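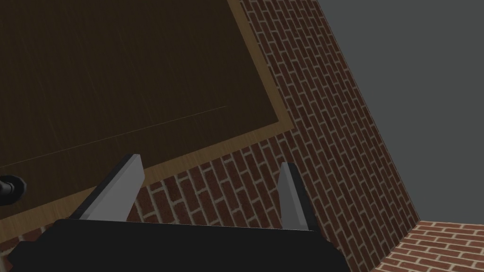

報道関係各位

2018年2月21日
Jakthorpe株式会社

遠隔操作でロボットに台所仕事を教える「Zultinus」、7月に提供を開始
シミュレーション上の台所で、はじめての方も手を動かしながらお手本づくりに取り組めます

Jakthorpe株式会社は、人が遠隔操作で動かしたロボットの動作を記録し、学習用のお手本としてまとめるソフトウェア「Zultinus(ズルティナス)」を、本年7月より大学、高等専門学校、企業の研究部門の皆さまに向けて提供いたします。構想の段階からたくさんの方に励ましのお言葉をいただき、ようやくこうしてご案内できる日を迎えられましたことを、社員一同、心よりうれしく思っております。

ロボットに新しい仕事を覚えてもらうとき、動きをひとつずつプログラムに書いていく方法は、どうしても手間と時間がかかります。扉のレバーに手をかける、食材のそばへそっと手先を寄せる、といった、私たちがふだん何気なくしている動作ほど、言葉や数式にするのは難しいものです。それならば、人が自分の手でやって見せるのがいちばん素直な教え方ではないか。Zultinusの開発は、そんなごく素朴な思いから始まりました。

操作する方は、左右の手に2本のコントローラーを持ち、画面の中の双腕ロボットを動かします。練習の場としてご用意したのは、れんが壁に囲まれた細長い台所です。カウンターにはパイナップルやバナナ、フォーク、ペンなどが並び、奥にはレバーハンドルのついた木の扉があります。少し散らかっているくらいのほうが、普段の暮らしに近い練習になると考えております。
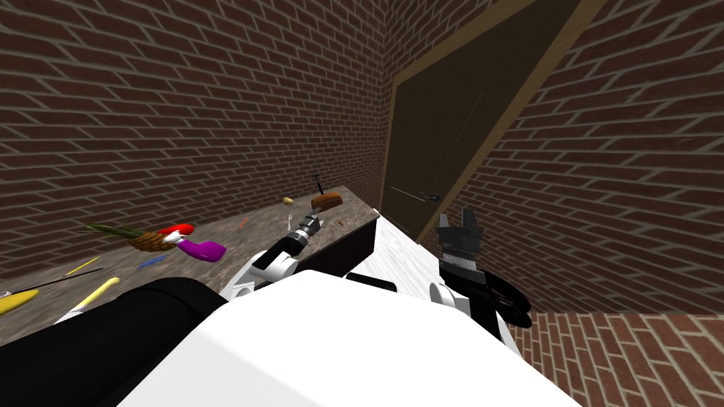 左右の腕はそれぞれ独立して動かせますので、片方を食材のほうへ伸ばしながら、もう片方は手前で待たせておく、といった操作も思いのままです。記録の途中で手が止まってしまっても、どうぞご心配なく。迷った箇所はあとから見直し、その部分だけを録り直すことができます。視点も、ロボットの頭から見下ろす全体の眺めと、グリッパーのすぐ後ろから指先を見る近い眺めとを切り替えられ、細かな位置合わせの際にはとりわけ重宝するとのお声をいただいております。

提供開始に先立ち、当社Nudville開発室では、ロボットの操作がはじめてという方を中心に40名の方にご協力いただき、試用会を重ねてまいりました。皆さまに記録していただいたお手本は1336件にのぼり、この記録は製品版に練習用データとして収録いたします。お忙しいなか足を運んでくださった皆さまに、この場をお借りして厚く御礼申し上げます。

開発責任者のラティ・ハリム(Ratih Halim)は、次のように述べています。
「はじめのうちは皆さん、肩にぎゅっと力が入っていらっしゃるんです。それが、しばらく触っているうちに指の開き具合や手首の向きを気にされるようになって、気がつくと画面のロボットに声をかけていらっしゃる。そういうお姿を拝見するのが、私たちにとって何よりの楽しみでした。教えることが得意な方は、世の中に本当にたくさんいらっしゃいます。その力をお借りしたいと思っています」

また、操作画面の設計を共同で進めてきたErsoy社のローナン・カヴァナー(Rónán Kavanagh)氏からは、「説明書を閉じたまま始められる画面にしたいと、何度も描き直しました。ボタンひとつの置き場所で丸一日話し合ったことも、今となってはよい思い出です」とのコメントをいただいております。
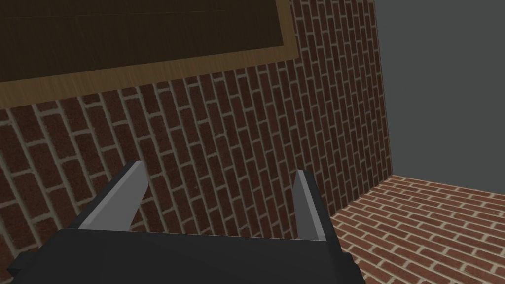
製品の概要

名称:Zultinus(ズルティナス)
提供開始:本年7月
対象:大学、高等専門学校、企業の研究部門
主な機能:双腕ロボットの遠隔操作、動作の記録と部分的な録り直し、視点の切り替え、お手本データの書き出し
収録課題:扉、戸棚、食材、食器などを扱う7種類
共同開発:Ersoy社(操作画面)

体験会のご案内

提供開始までのあいだ、Nudville開発室にて少人数の体験会を開いてまいります。ロボットに触れたことのない方も、どうぞお気軽にお越しください。担当者がおそばについて、コントローラーの握り方からゆっくりご案内いたします。取材をご希望の報道関係の皆さまには、操作の様子をご覧いただくほか、実際にお手本づくりもお試しいただけます。

本件に関するお問い合わせ先
Jakthorpe株式会社 広報担当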